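Search this forum Search titles only Go

Fermented buckwheat bread, two ingredients, I'm obsessed

groatsgalore
June 1, 2020
OK so I finally made the loaf everyone kept mentioning in the gluten-free thread and WOW. Raw buckwheat groats, water, salt. That's the whole recipe (I don't count salt as an ingredient, fight me). You soak the groats, drain them but don't rinse, blend with fresh water, leave the batter out overnight until it puffs up, then bake. No starter and no yeast! It has this tangy, slightly nutty thing going on, and toasted with butter and a bit of honey it's my favorite breakfast since I gave up wheat in February.

I soaked mine for 4 hours and baked it for 60 minutes in an Astora loaf pan lined with parchment. Groats were the Temia ones, the pale green kind, not the brown roasted kind. Has anybody tried adding seeds or olives? I want to go wild with this one.

milletmaid
Welcome to the club!! I do walnuts and a spoonful of caraway, folded in right before it goes in the pan. If you stir them in the night before they all sink and you get a walnut floor.

stillhungry
I'm going to be the grump. I've made this three times and every one had a line of gummy paste along the bottom. Tastes nice, sure, but it eats like a wet sponge. I followed the recipe on the back of the Sosov bag to the letter. Am I supposed to like it that way?

groatsgalore
Oh no! Mine was moist but definitely bread. Did you let it cool all the way? I know it's torture.

stillhungry
Cooled it overnight. Still paste.

ryeandshine
Too much water. The groats carry a lot of it in with them after soaking, and the bag recipes never allow for how well you drained. I weigh the fresh water at 62 percent of the dry groats and stop there. If the blender struggles, scrape it down and be patient, don't keep pouring.

milletmaid
I'm with rye on the water but I think it's the blending too. I leave mine a little coarse, like wet sand with some bits in it. Super smooth batter rises beautifully and then slumps in the oven every time.

ryeandshine
Have to disagree there, smooth is the whole point for me. Coarse batter gives you crumbs all over the counter when you slice it.

draintheswamp
Long post, sorry, but draining is my favorite topic in the world. 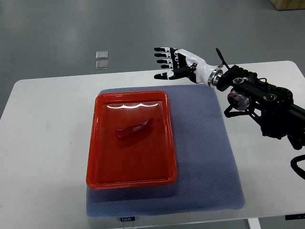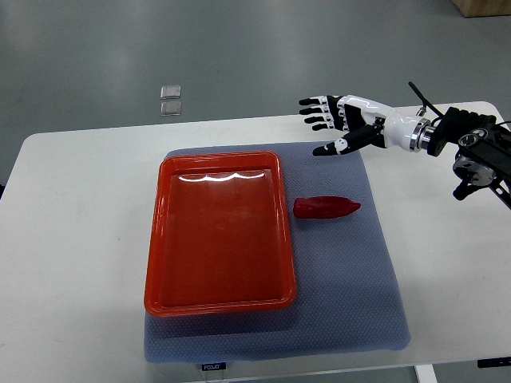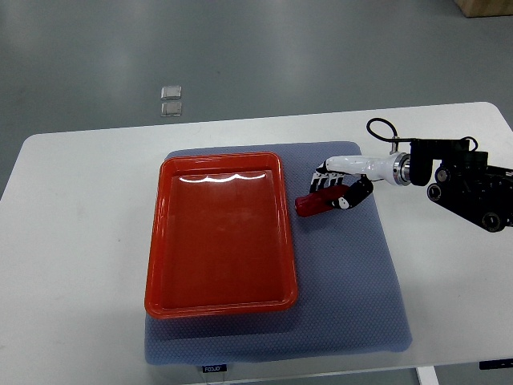
Soaked buckwheat gets slimy, really slimy, and a regular strainer just clogs up with the goo while the groats in the middle stay swimming. So I tip them into the strainer first, give it a good shake, and then spread them out in a thin layer to finish. Something shallow with a raised rim is perfect, the same kind of shape as the orange-red tray in the second picture, and I prop one end up on a folded towel so the liquid runs down to the other. Leave it for 15 minutes and you'll be amazed how much collects down there. Then I pour it off and scrape the groats into the blender, slime and all, because I'm convinced that's what gives it the good rise. My loaves went from brick to fluffy in one weekend!

stillhungry
Huh. I was giving mine a quick shake over the sink and calling it done. That might be my paste right there.

groatsgalore
Spreading them out is genius, doing that tonight. Do you worry about them drying out on top?

draintheswamp
Not in that amount of time. They still feel like frog eggs when they go in the blender.

milletmaid
Frog eggs, thank you for that, I was eating.

ovenwatcher
Can I put in a word for the oven? Everybody blames the batter. I have an old McKinnon that runs cold and my loaves were gummy until I bought a cheap thermometer and saw how far off the dial was. Now I also take the loaf out of the pan for the last bit and put it straight on the rack, and the bottom crust is fantastic. You get that hollow knock when you tap it.

ryeandshine
Good tip on the rack. Doesn't fix wet batter though.

ovenwatcher
Fixed mine!

stillhungry
Fine, I'll try all of it at once and we'll never know which of you was right. Better draining, less water, out of the pan at the end. Groats are soaking now.

groatsgalore
Yessss. Report back with the crumb! I've got a second batch bubbling on top of the fridge with chopped olives and rosemary standing by, and the kitchen smells a bit like sour apples, which I'm taking as a good sign?

draintheswamp
Sour apples is right. If it smells like cheese, start over.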